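# Cable routing on the bin cell, gripper drops out mid-cycle

**tratberg_cell** wrote:

July 21, 2022

Looking for opinions on dress routing before I redo ours a third time. KUKA arm, jointed-finger style gripper, picking mixed items out of a grey metal bin.

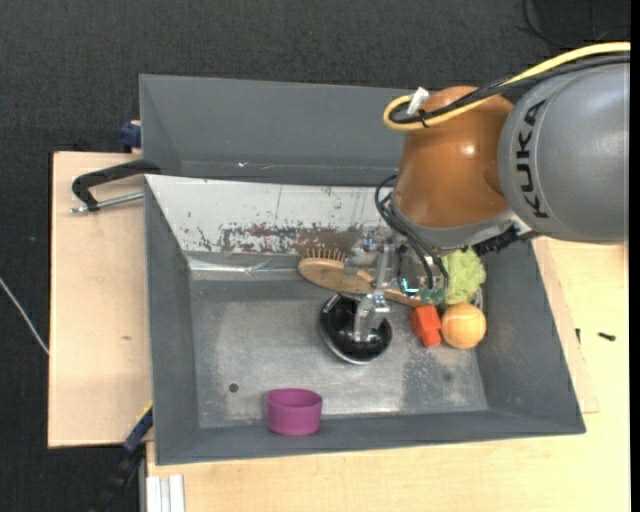
The gripper loses comms every so often, always on the way down into the bin with the wrist turned toward the left side. It comes back by itself when the arm retracts. The log shows 6 dropouts over 1,054 picks, so it isn't stopping us, but each one means someone walks over and acknowledges it.

Done so far:

- swapped the gripper cable for the spare, no change
- reseated both ends of the connector
- slowed the approach, no change
- moved the tie along the bundle a little, maybe better for a day

The yellow cable goes over the top of the arm and loops back on itself at the left, and the black ones go with it underneath. The thin ones for the gripper leave the housing in their own arc and come down past the fingers.

---

**weldside** wrote:

That loop is too tight for my taste. Find the bend radius on the data sheet for the yellow cable and measure what you have with the wrist in its worst position. People measure it at home position and call it good.

Also get the yellow one out of the black bundle. If the tie sits close to the bend, everything flexes at the same spot, and the stiff cable drags the small ones along with it.

---

**Pickering_maint** wrote:

I don't agree that it's the yellow one. He said the gripper drops, and the gripper is on the thin cables. I'd leave the loop alone until the fault is found. If you change two things at once you won't know which one did it.

Jog to the pose where it fails, hold it there, and move the thin cables by hand near the gripper end with the drives off. Have somebody watch the gripper status. We had the same complaint at Stoststead and it was one conductor broken inside the jacket, 20 mm back from the plug. Looked perfect from outside.

---

**tratberg_cell** wrote:

The spare made no difference though, so a broken conductor would have to be in both.

---

**Pickering_maint** wrote:

Was the spare new, or was it the one that came off last time?

---

**tratberg_cell** wrote:

Came off last time. January. Point taken.

---

**lowvolt** wrote:

Throw the old one out or put red tape on it. We keep a "spares" drawer that is mostly cables somebody took off for a reason.

Separate thing: how are the bins held? I see clamps.

---

**tratberg_cell** wrote:

Clamps, yes. One where the two bins meet and others along the left. It all sits on wood. We move the bins now and then, so I never bolted anything.

---

**lowvolt** wrote:

Then check that too. If a clamp backs off and the bin shifts toward the arm, your fingers touch the floor or a wall sooner than planned and the linkage takes a knock. That could be rattling the connector. The back panel on that bin has a lot of coating missing, so something has been rubbing there.

I'd put a stop block on the board against two sides of the bin and use the clamps only to hold it against the blocks.

---

**weldside** wrote:

Stop blocks, agreed. A paint pen line across the bin edge and the board costs nothing either, and you can see from across the room if it has moved.

Still say the loop is too tight.

---

**Pickering_maint** wrote:

It might be. It's just not this fault.

---

**tratberg_cell** wrote:

Went through it this afternoon.

Held the arm low at the failing pose, drives off, and worked the thin cables by hand. Status went away twice when I pushed on the section just above the gripper plug. It did nothing when I moved the part up by the housing. Same test on the old "spare" gave the same result in nearly the same place, so both are bad. New one ordered from Hindari, part 518 in their list, the high-flex version this time.

Also checked the clamps. The one between the bins took most of a turn before it was snug.

---

**weldside** wrote:

When the new one goes on, leave it some slack at the plug and put the first tie further back. If the cable is fixed right behind the plug, all the bending happens at the plug, and you'll be ordering again next January.

---

**tratberg_cell** wrote:

Will do. I'm going to fit the cable first and run it, then open up the yellow loop as a separate job -- that way both of you get your test.

---

**tratberg_cell** wrote:

Update. New cable on, first tie moved back, stop blocks screwed to the board. 653 picks and no dropouts. That's fewer than the run I posted at the top, so I'm not closing it yet. Yellow loop is still as it was.

---

**lowvolt** wrote:

Did you throw out the old ones?

---

**tratberg_cell** wrote:

Cut the plugs off both and binned them.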